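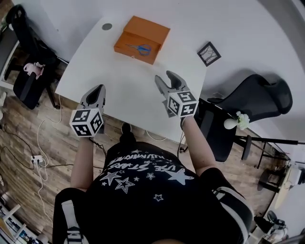 Hand Skills and Practice, Unit 7
Notes prepared by Nawal Saber

Most of what we call skill is memory for movement. A person who has tied a knot many times does not think through the steps. The hands start, and attention goes elsewhere.

Beginners work differently. They watch their fingers, talk themselves through each move, and stop often. This stage is slow and tiring, so early practice should be short.

Key terms
Massed practice - one long session with few breaks.
Spaced practice - the same amount of time split over several days.
Transfer - using a skill learned on one task to do another.

For most tasks, spaced practice gives better recall a week later, even when massed practice looks better on the day. Students often judge a method by how they feel right after it, and that is a poor guide.

Transfer between hands also occurs. Training one hand usually improves the other a little - less than direct training would.

Reading: Salem, chapter 4, to page 188. Bring a written log of 90 minutes of your own practice, split into at least three sessions, by 27th April.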